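An afternoon at Arico's open day, with Corina Cârstea

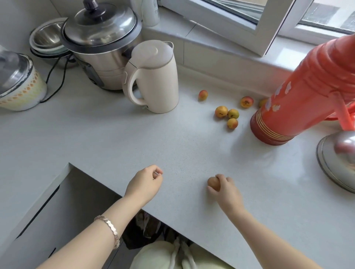

Fruit is what got me through the door. A friend had told me that Arico, the small robotics workshop behind the old Closinen depot, was teaching a machine to handle soft fruit in ordinary kitchens, and that on Thu 11 October anybody could come and watch. I went for an hour and stayed until they were putting the chairs away!

Corina Cârstea runs the handling side of the project, which they call Nurard. She is quick and funny and talks with her hands. "People come expecting it to juggle," she told me. "Then they see it pick up a piece of fruit, very slowly, and put it down again, and they go quiet. I love that bit."

The robot learns from people doing the job first. I asked why apricots. "An apple forgives you," she said. "An apricot doesn't. It's small, it rolls, one side can be hard and the other side ready to fall apart. If you squeeze it the way you'd squeeze a ball, you've got jam." They have 1245 recorded goes at it so far, all done by people in real kitchens with the kettle and the bowls left where they normally live -- Corina is very firm about that. "We did tidy up in the beginning. Then the robot met a worktop with things on it and was completely lost."

The live demonstration came after tea. Tudor Chiriac, who looks after the arm itself (it's called Kvam, and I never did find out why), set out a bowl and let it work. The first apricot went in beautifully. The second escaped and a boy in the front row caught it, to huge applause. "On a good day we get 70 out of 100 without a bruise," Tudor said. "In January it was 2, so I'm happy."

Visitors could have a try as well, guiding the arm by hand. I was dreadful. You feel every wobble in your own wrist, and I had no idea how much my fingers normally sort out for me.

Corina's next plan is plums, then ripe figs, "if I'm feeling brave". She'd like another open day in the spring, with more seats and a longer go on the arm for everybody. I've already put my name down.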